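Wicker tissue box with compartments – how do you load it, and what goes in the little sections?

Asked by Morven Farquharson
Tags: storage, baskets, small office

Inherited the meeting room at work, which means I now inherit the stuff on the table. Main thing is a wicker tissue box, the kind with a hinged lid and a slot in the lid. Inside it's split up. Bigger part on the left where I've got a soft pack of tissues (green and white, the plastic wrapped kind, not a cardboard box) and then narrow space on the right with nothing in it.

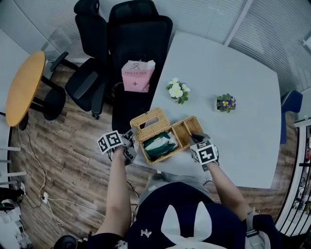 What I need to know

1. Do you pull the tissues up thru the slot and close the lid, or just leave it open? When I close it the pack sinks down and you have to fish for the next one.

2. What are the small sections for? Pens? Remotes? Everything I put in there ends up looking like a junk drawer.

3. Lid will not stay put when it's half way. Either up or slams down. Normal?

Other stuff on the table is two little potted flowers, one white and one pansy, and I'd like to keep those. Don't want to water them next to an open box of tissues tho. Also people park their bags and drinks up there all day so whatever I do has to survive that. 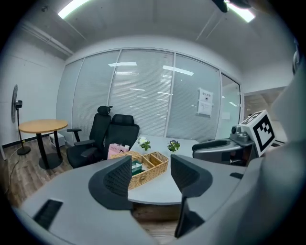

I did try a cardboard box of tissues from the supermarket first. Too tall, lid wouldn't shut. Then a flat Pundetti one, 100 sheets, fit the length but slid around and the slot was nowhere near the opening. So back to soft packs. Budget is basically zero, I can maybe get 40 dollars out of Struan if I ask on a Thursday when he's in a good mood. Would rather not spend it on a new box.

Edit – forgot to say, the weave snags. Pulled a tissue out along the divider and it shredded. Is there a trick for that or do I line it?

2 answers

Annag Leckie
Accepted answer

Soft packs are fine, you just need to lift them. Fold up a dish towel or a piece of thick felt and put it under the pack, until the top of the pack nearly touches the lid. Start the first tissue thru the slot before you close it. When the pack gets low add another fold.

For the snagging, yes line it. Felt again, or cotton, cut to the bottom of each section and up the sides a little. Don't glue it, you'll want to wash it. If there's one bit of cane sticking out, snip it flush with nail scissors and rub with a nail file. Took me five minutes on mine, a Komis one that was way scratchier than it looked in the store.

Small sections – one kind of thing per section and that's it. Mine has dry erase markers in one and nothing in the other. Leave one empty, really. Once there's a paper clip in there it's all over, you get batteries and gum wrappers by lunch.

Lid sounds normal. Cheap hinge, no stay. You can tie a short piece of ribbon from the lid to the inside of the base so it stops leaning back. Doesn't fix the slam but it saves the hinge.

Flowers: take them to the sink to water, let them drain, bring them back. Saucer under each. Keep the pots further up the table than the tissues and you'll be fine. Pansies hate a hot room btw, so by August I wouldn't expect much from that one.

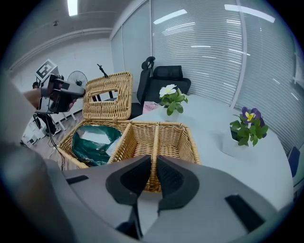
Halldóra Skov: Ribbon idea works but use 2 pieces, one each side. With just one the lid twists and then it won't close square. Ask me how I know. Also felt sheds the first week, give it a good shake outside.

Morven Farquharson: Thank you both!! Towel trick is great, it closes now and the next tissue comes up by itself. Will do the ribbon when I find some. Still haven't decided on the small sections.

Fergus Paterson

I'd skip the box to be honest. Wicker in an office is a dust trap, you can't wipe it. We had one and swapped it for a plain Neves tray, soft pack just sits in it, done.

If your keeping it, vacuum with the brush attachment every couple of weeks and wipe with a barely damp cloth. Not wet, it goes gray and smells. Dry it with the lid open, away from the radiator.

And for the bags – hooks. Put a couple of hooks on the wall by the door, then it's not all piled on the table or the chairs. Or tell people chairs are for sitting. Good luck with that one lol

Can't help with the lid. Ours fell off.

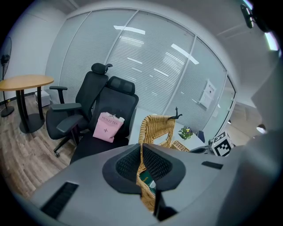
Ferkel, August

Original poster again with an update as somebody asked for one. Box is still in use. Lined it with an old flannel pillowcase in the end, couldn't find felt. No more shredding. Small sections: whiteboard markers in one, the other I'm leaving empty like Annag said, altho there was a teabag in it this morning.

Ribbon is on, both sides. Struan did not pay for the ribbon. Pansy looks a bit sad but it's hanging in. Hooks are ordered – marking this one solved.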